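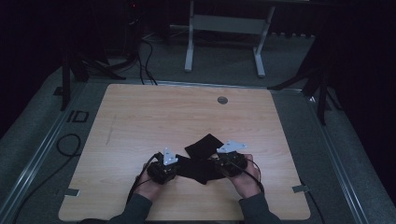 Lecture 6: Demonstration by Hand, by Remote, and by Whatever Is Left

Notes for the Friday section. Read before lab. Last September half the group read them during lab, and we ended up with a lot of recordings of people reading.

1. Where we are

Last week we tried to write down, in code, how to fold a cloth. Ayodele Yusuf's group got to 300 lines before anyone touched a cloth, and the first cloth they touched was a different size. This week we give up on explaining and start showing. The robot's job is to learn a mapping from what it senses to what it should do next, and our job is to supply examples in which somebody competent did it. Finding somebody competent is left to the lab groups.

2. Three ways to show

Kinesthetic teaching. You take hold of the arm and push it through the motion. The joint readings are exact, because they come from the robot's own joints. The drawbacks are that your body is in the camera view the whole time, and that moving two arms at once takes two people who are still on speaking terms.

Teleoperation. You drive the robot from somewhere else, with a leader arm, a headset or a pair of joysticks. Whatever you record is something the robot can do, since the robot did it. It is also slow. Expect to feel clumsy for the first hour and to blame the latency. Sometimes it will be the latency.

Hand-held grippers. You carry the gripper and leave the arm out of it. Your own shoulders do the work, so the motion is quick and fairly natural, and you feel the cloth tug back. What you lose is any promise that the arm can follow. A human elbow goes places the Virko arm will not, and the Virko will let you know with a fault code and a beep.

3. Why cloth

A block has a position and an orientation, and you can put both on one line. A cloth has as many shapes as it likes. It hides its own corners, it sags between two grasp points, and two starts that look alike can behave quite differently once you pull. Dark cloth is worse: folds show up mainly as shading, and a matte black fabric gives very little of that away. Students always ask for the black one because it looks serious.

Two hands help a great deal. Pinch at both ends, take up the slack, and most of the uncertainty in the middle goes away. Kendra Cloutier's rule from the Jollholm sessions was "tension first, ideas later," and it is still the best advice in this handout.

4. What makes a demonstration usable

Vary the start. Toss the cloth down. Do not arrange it. A set of 200 folds from the same tidy square teaches the robot one thing, namely to wait for a tidy square.

Keep the strategy the same. If Reda folds left over right and Ekaette folds right over left, a simple policy may average them and fold the air between.

Keep your recoveries. If you miss a corner and go back for it, leave that in. If you miss a corner and swear at it, leave that in too, as we do not record audio.

Pause less. A policy trained on hesitant people learns to hesitate, and does so with great conviction.

5. For lab

Each pair collects 40 demonstrations of one fold, saved to the Okeke folder under your group number. Check that both gripper streams start together before you do the rest. One group last year had a left hand running well ahead of its right for the entire set, and wrote a rather moving report about it.

Full Girus set for comparison: 1224 episodes, same fold, several demonstrators. Adebayo Onyeka has the login.

Reading: the chapter on compounding error, up to the proof. The proof is next week.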